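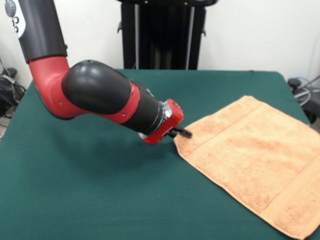
Prilden Under-Bed Drawer

The Prilden is a low rolling drawer for children's rooms, made to slide under a standard twin bed frame. It holds spare bedding, board games or out-of-season clothes. Two siblings sharing a room can each have one, pulled out from opposite sides of the bed.

Details
Length: 94 cm
Casters: 2 fixed, 2 swivel
Finish: Vedenon white or plain birch
Item no. 341

The front panel has a cut-out grip -- no knobs or handles to catch on a bedspread. Casters roll on hard floors and low carpet. For thick carpet, order the glide set, item no. 323.

Assembly takes one person and a Phillips screwdriver. Tighten the corner screws again after the first month.

Wipe with a damp cloth. Do not use the drawer as a seat or step.

Lid sold separately. Designed by Sólveig Oddsson.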